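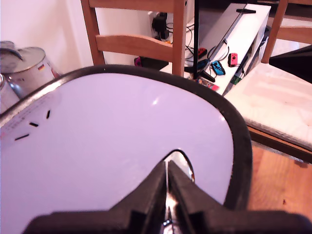 Jeptoo Mabula reckons you can skip the warm-up checks if the car ran the week before, and that the timing strut is the only thing that really matters on the morning of a hill climb. I love her optimism, but I've been sent back down the paddock for a missing strut AND a loose battery strap, so I'm sticking with the long version!

Home Calendar Results Paddock Guides Classes Contact
Search this site Enter keyword Go

Section 3: Fitting your timing strut and getting to the line

You'll want the car on level ground, handbrake on, engine off. I do mine the night before at home in the garage (Plalstead paddock is grass, and it slopes more than it looks).

1. Check the strut against the size in your event regulations. Mine is a Brinik one, matt black on both sides, and I still run a tape over it every season.

2. Offer it up to the front of the car. It has to be the very first thing to break the beam, so nothing on the nose can stick out ahead of it. Splitters are the usual culprit.

3. Measure the height from the ground with you sitting in the car, or get a friend of similar build to hop in. My little Innes drops a good bit with me aboard, and I got caught out by that at Kustmont.

4. Do up both bolts finger tight, stand back, check it's upright, then nip them up properly.

Caution: don't rely on cable ties. Eoin Keogh's strut folded flat halfway to the line and he lost his first practice run.

5. Set your tyre pressures cold and write them down. I keep a scruffy notebook with 3 columns: cold, after the run, and what the weather was doing.

6. Pull on the battery strap, hard. If it moves, sort it now.

7. When your batch is called, belts and gloves on before you roll off. Trying to find a crotch strap in the queue is no fun at all.

Note: at Plalstead the queue starts 200 metres back from the line and it's slightly downhill, so you can coast most of it and keep the engine cool.

8. On the line, let the marshal position the car and chock the back wheel. Hold it on the clutch only once the chock is in.

9. Green light means go when you're ready. The clock starts when you break the beam, so there's no prize for reacting quickly (I wasted a whole year of starts on that one).

Caution: after the finish, stay off the throttle and keep both hands busy. The braking area is almost 50 metres shorter than it feels on the walk up.

Back in the paddock, leave the strut on until your last timed run is done. Section 4 covers tyre warming and where to park the trailer.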